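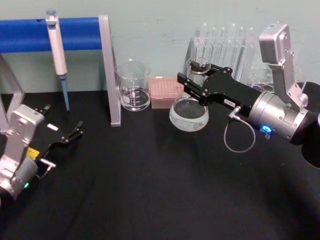 Flask in the right gripper, pipette on its stand.

Home | Products | Jobs | Trials | Contact

Posted Friday by Mariama Fiadzo

Bench trial operators wanted, 2 spots

Cavwood is putting its two-arm bench kit up for review and we need people to run it. Casual, November start, 38 hours a week. Could stretch past Christmas if the reviews keep coming in.

What you'd do: set out glassware, run the arms through pours and pipette jobs, write down what went wrong. Plain notes please, no essays. Wipe up. Reset. Go again.

You'll need: some lab time (school or TAFE is fine), steady hands, okay with repetition. Coding not needed, we'll show you teh software on day one. Closed shoes. Own transport helps, the bus is hopeless after 6.

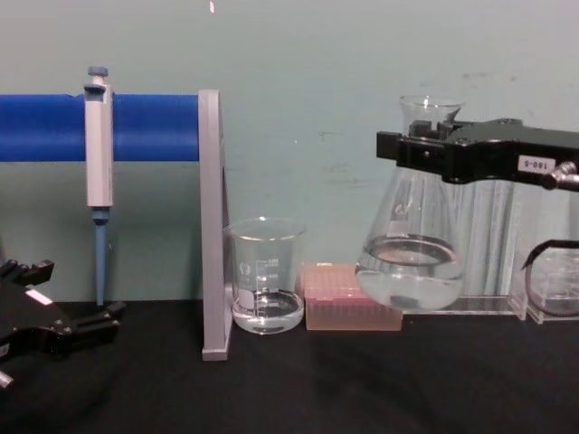
ERBRIDGE, November – Trials run out of the Benkirane building, level 2, use the side door. Typical job is holding a flask by the neck over the bench, with the tip box and beaker close by, so patience with glass is a must.

Also after reviewers from other labs. Half a day on the kit, fill in our form, $700 flat. Labour hire firms please dont call.

Send a resume and a few lines to Mariama at the Barkiten front desk, or drop it in before 4 pm.

Last updated: Friday, 9.40 am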